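Kitchen Systems Attendant (part-time, ongoing)
Cotley Meals, Prendivach Street kitchen
Two positions, 30 hours a week

Cotley Meals cooks and packs meals for aged care homes and home delivery clients. We are adding two-armed robots to the prep benches at our Prendivach Street kitchen and need two people to work alongside them. You do not need a background in engineering. You do need to know your way around a kitchen.

The bench work is being set up in simulation first, and the attendants will spend part of each week on it.
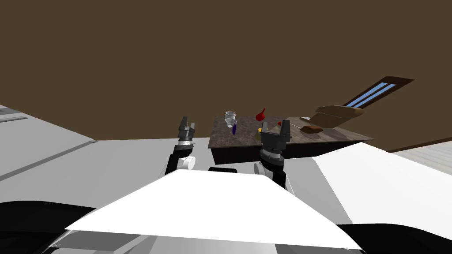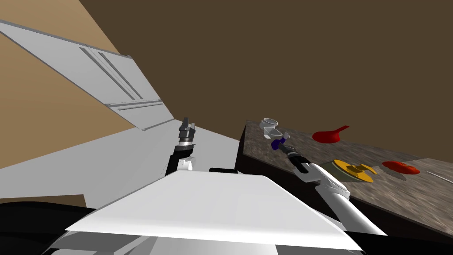 The robots will take on clearing and resetting benches between batches, moving cups, utensils and small items to where the next cook needs them. At present our kitchen hands do this work. It takes up a good part of every shift and it is the job people most often ask to be rotated off.

What changes for staff

We put this in every ad for the site so applicants know what they are walking into. No current kitchen hand is losing hours through the first stage. Four kitchen hands have moved to portioning and special diets, where we have been short for a long time. One has moved into an attendant role already and will train the two new starters.

The pace of the room will be different. Cooks will have to put things down in agreed places, and some of them find that annoying. Benches will be closed to people while a robot is running on them. Breaks will stay at the same times. If a second stage goes ahead, staff will be consulted before any roster is changed, and that is written into the site agreement.

The system is supplied by Plakano. Their technicians look after the hardware and you will not be asked to repair anything.

What you will do

Set up benches at the start of shift and check them against the layout sheet.
Run tasks in the simulator, watch them through, and record whether each one was completed. The current task list has 1,222 entries, many of them small variations on each other.
Write short plain notes when a task fails: which item, which arm, what happened.
Stop a robot when something is wrong and call the shift lead. You will never be in trouble for stopping one.
Tell us when a layout makes no sense to a person who cooks.
Clean benches and help on the packing line when the robots are not running. Expect this to be a fair share of the job in the first few months.

What we are looking for

At least one year in a commercial kitchen, hospital kitchen, canteen or similar.
A current food handling certificate, or willingness to get one before you start. We pay for the course.
Comfortable using a tablet and a desktop computer.
Able to stand for long periods and lift up to 15 kg.
Clear written English. Spelling does not need to be perfect.

Experience with warehouse or factory automation is useful but we will not rank you lower for not having it. People returning to work after time away are welcome to apply.

Hours and conditions

Shifts are early, with a 5:30 am start and an 11:30 am finish, five days a week on a rotating roster. Weekend penalty rates apply. There is parking on site, and staff can have a meal at the end of each shift. The kitchen is warm in summer and the simulator room is air conditioned, so bring a jumper.

Training runs for three weeks at full pay. The first week is spent in the kitchen with the cooks, the second in the simulator room and the third is split between the two. Probation is six months.

There are 97 people employed at Prendivach Street across all shifts. The attendants report to Rostislav Polák, who manages bench operations and was a cook at the site before that.

How to apply

Send a resume and a few lines on the kitchen work you have done. A formal cover letter is not required. Please include one example of a time you changed how a job was done, or had it changed on you, and how that went.

Applications can be left at the front office in an envelope marked Bench Attendant, or sent through the jobs page. They close at 5 pm on the last working day of May. Interviews are held on site and include a walk through the kitchen, so wear closed shoes. Two referees will be contacted for anyone we intend to offer a position.

If you need an adjustment to the interview or the workplace, tell the front office when you apply and it will be arranged before you come in.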